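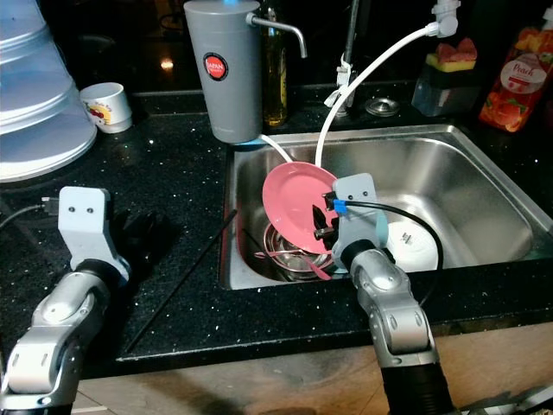

*Right gripper has the pink plate on its edge in the sink, left one parked over the counter. The grey cable is the black one with the blue band, ignore my naming in the logs.*

**Pukulham planner picks silly wrist poses once a plate is in hand**

**sudsbury** · September 10, 2020

Right, I've been putting this off because I was sure I'd find it myself, and I haven't, so over to you lot.

Setup is two arms at a kitchen sink, Pukulham doing the planning, Doria keeping track of what's in the gripper, Fung for segmentation. Joint controllers run at 200 Hz and I've no complaints there. The job is to take a plate by the rim, tilt it in the sink, bring it out and put it on the counter on the left.

Getting hold of the plate is fine. The trouble is the bit after. As soon as Doria says "holding" and attaches the plate to the gripper, the planner seems to forget it's allowed to be sensible. Out of 23 runs on the current config, 12 gave me a path where the wrist goes the long way round, nearly a full turn, to reach a pose it could have had with a little nudge. Every one of those is collision free as far as the planner cares! But there's a cable looping off the right gripper across the sink, and a hose coming down into the basin, and I don't want either of them wound round the wrist like a scarf.

Things I've tried:

- raising the joint travel cost (helps a bit, then it starts failing to find anything)
- more planning time (prettier long way round)
- seeding with the pre-grasp pose instead of the current one, which was daft and I've put it back

I'm on build 1603 if that matters. Has anybody got this to behave with something held?

---

**kettlelead**

Is the wrist joint set as continuous in your robot description? If it is, Pukulham will happily treat the two directions as the same thing when it does the goal sampling, and you get whichever one comes out of the hat.

---

**sudsbury**

Nope, it's limited, and I've checked it twice. It has plus and minus nearly a full turn though, so there are two valid answers for most goals and they're a long way apart. I suspect that's half of it.

---

**kettlelead**

That's all of it I reckon. Clamp the limits to half a turn either side of where you start and go and have your lunch.

---

**mossy_encoder**

I wouldn't clamp. We did this on our rig and it looked great for a week, then one goal in the corner really did need the extra travel and the planner sat there timing out with a mug in its hand. You've hidden the problem and thrown away workspace to do it.

What's your collision model for the held plate? If it's a box (the Doria default is a box, check it!) then a plate on its edge in a sink is in collision with half the world, and the short path gets thrown out before cost even comes into it. Then the long way round is the only one left. Your "helps a bit, then fails" would fit with that.

---

**sudsbury**

Oh. Hm. I'd assumed it used the mesh. Going to look.

---

**sudsbury**

It's a box. A big fat box, fitted round the plate *and* whatever Fung decided was also plate at the moment of attaching. I dumped the attached object in Vivonby and it's got a great lump on the bottom corner.

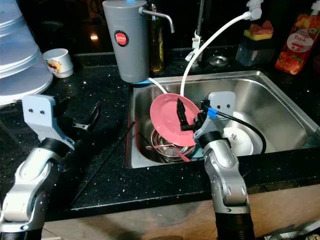 *Same job, another moment. The steel bowl under the plate is the bit I'd look at.*

So have a look at that bowl. It's shiny and it's picking up pink from above, plus there's a pink utensil in it with the handle sticking out. Fung is colour-happy at the best of times and I think it's merging the pinkish patch on the steel, and maybe the handle, into the plate mask. Doria then takes the merged blob, wraps a box round it and tells the planner I'm carrying something about the size of a biscuit tin.

---

**mossy_encoder**

There you go then. Swap the shape first, it's one line in the attach config - a thin disc with a centimetre of padding. Don't touch the planner costs until you've seen what it does with an honest shape.

---

**gripeandgrasp**

Going to disagree a bit with the "fix the shape and carry on" line. A disc fitted to a bad mask is still a bad disc, the centre will be off towards the bowl. You want to stop the merge at source.

You've got depth, haven't you? The plate is standing up and the bowl is underneath it, so they shouldn't share a plane. Fit a plane to the biggest chunk of the mask, bin any points too far off it, *then* fit the disc. I do it with bowls and trays as well, although for bowls it's a rim fit.

One warning, depth on polished steel is rubbish. You may find the bowl has no points at all in the place you need them, in which case the colour mask fills the hole from a neighbour and you're back where you started. Turn hole filling off for anything that's about to be attached.

---

**kettlelead**

All good stuff but none of it knows about the cable. Even with a perfect disc, the planner still doesn't mind winding up. I'm sticking with my clamp.

---

**mossy_encoder**

Then put a winding cost on it, a soft one. Penalise distance from the neutral wrist angle and leave the hard limits alone. Costs you nothing when the corner goal turns up.

---

**kettlelead**

Soft costs get traded away the second something else gets expensive. I've untangled enough grippers to want a hard stop, thanks. If it can't reach the corner, let it put the plate down and regrasp. He's got a second arm sitting over there on the left!

---

**sudsbury**

Please don't give me a two-arm handover to debug as well, I've only just stopped dreaming about this sink.

Update for anyone following. I did the plane fit and the disc, hole filling off at attach. The lump has gone in Vivonby. Ran it through the replay tool on the 12 bad logs, planner only, no hardware, and nine of them now come out with the short turn. The other three still go the long way, and in all three the start angle is already well off neutral before the grasp happens. So that's the grasp choice, I think, and the planner's just inheriting it.

For those I've tried mossy's soft cost and it fixes two. The last one I can only shift with kettlelead's clamp. You may both be smug.

---

**gripeandgrasp**

Have you got the hose in the collision scene at all? The white one arcing down into the basin?

---

**sudsbury**

As a string of capsules, placed by hand, and they're where the hose was when I measured it. I know, I know. There's a thinner white tube from the base of the filter as well and that's not in there in any form.

---

**gripeandgrasp**

I'd do the hose before you run any of this on the arms. Your shorter turn is going to sweep the plate through a different bit of the sink, and a floppy thing you measured once isn't much of an obstacle. Even a crude keep-out volume between the tap and the basin would do me.

---

**sudsbury**

Fair. Keep-out volume tonight, then hardware at quarter speed with my hand on the stop button. I'll stick the attach config up once I've taken my rude comments out of it.

---

**wobblyflange**

Reading this with interest as I've got the same box default and have been blaming the planner since January. Does the disc fit cope with square plates or should I be looking at something else?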